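Coaching Theory, Unit 6: Taking Over a Program
Notes for the December sessions
Instructor: Natalia Zepeda

Read the Caltenton case before class. We will spend the first 40 minutes on it.

1. The first team meeting
Hold it within two days of being hired, even if you have no staff yet. Keep it short. Players want to know three things at this point – when workouts start, who is staying on staff, and whether their position is safe. Answer the first two. Do not answer the third.

2. Returning staff
Interview every assistant, including the ones you plan to keep. Ask what they called, who they coached and what they would change. At Caltenton the new coach kept the line coach and let the rest go, then had no one who knew the junior varsity roster.

3. Installing the offense
Most new coaches bring too much. The Loson playbook (handout B) had 82 plays in its first spring. By the opener the team was running fewer than half of them. Compare it with Samgate, where the staff put in two formations and added motion later.

Terms to know: base install, carryover, tag, check-with-me.

4. Parents and boosters
Set one meeting before spring ball. Put the playing-time policy in writing and hand it out at the door. Magaña's chapter on this is dated in places but the sample letter is still good.

5. Budget
A small program may have 300 dollars left for the spring after helmets are reconditioned. Check the balance yourself before you promise anything.

Assignment: write a 30-day plan for a coach taking over at Samgate. Two pages, typed. Include a calendar and a staff chart – names are not needed, only roles. Bring a printed copy to class, as we will trade plans and mark them up in pairs. 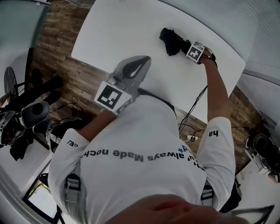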